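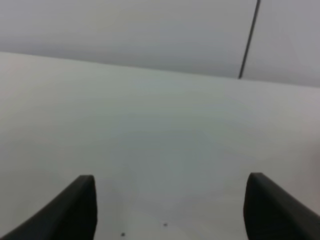
How did your packing bench change once the robot arm went in?

Posted by Marguerite_T in Workplace and Careers

Hello all, first time asking something here though I've read along for ages. I work at a contract packing place, mostly small cleaning goods for Clenix and a few lines for Holmgren, and we've been told that one of our four hand benches will be shared with an arm starting in November. It will pick the bottles and set them in the tray, and one of us will look after it. My supervisor has been very decent and says no hours are being cut, and I believe her, but she couldn't tell me what the day will feel like. Will I be standing there watching it? Do I have to learn programming at fifty-six? And my wrists are not what they were, so part of me is hoping it's good news. I'd love to hear from anyone who has already been through it.

Jomar Cabrera

Hi Marguerite, and welcome! We went through this at Trurnero the winter before last, so I'll tell you how it went for us, and you can take what's useful.

The first three weeks were slow, and everyone was a bit grumpy. By hand our bench did 880 trays on a good shift, and with the arm we were down to 800, with two of us fussing over it. It does pick up after that, but if somebody is measuring you on output, ask them now to leave the targets alone until things settle.

You won't need to program. I learned to stop it, clear it, set it back to its start position and choose the right job from a list, and that took me two afternoons with the fitter (plus a page of notes I still keep in my locker). What surprised me was how fussy I became about the table. Grips open, nothing left on the surface, a wipe down before each run. A bit of grit or a stray cap never bothered me when I was packing by hand, and now I spot it from across the room.

As for your wrists, mine are a good deal better. My feet are worse - there's more standing and less sitting - so do ask for a proper mat and a stool. The other thing I'd mention is the talk. We used to chat across the bench all morning, and when the layout changed I ended up with my back to everyone. I grumbled about it for a month before I asked, and they turned my station around in ten minutes. Ask to see the floor plan before it goes in, if you can.

Also check your job title. Ours went from packer to cell operator, with a small raise, but only for the people who had the training signed off on paper.

packrat_dale

depends on the arm. ours is fine. get training in writing

Lorna from Receiving

I'm on the other side of the wall from a bench like that, so this is a smaller point, but please tell your receiving people early! When ours started, cartons that the packers had always managed with (a bit squashed, labels on crooked) suddenly had to be sorted before they went through, and all of that landed on my desk with no warning. We've got it worked out now and I get an extra pair of hands on Tuesdays, which I'm grateful for. I'm not sure about the programming question, I've never touched the thing myself, but the woman who runs ours came from the hand benches and she's older than you are, dear.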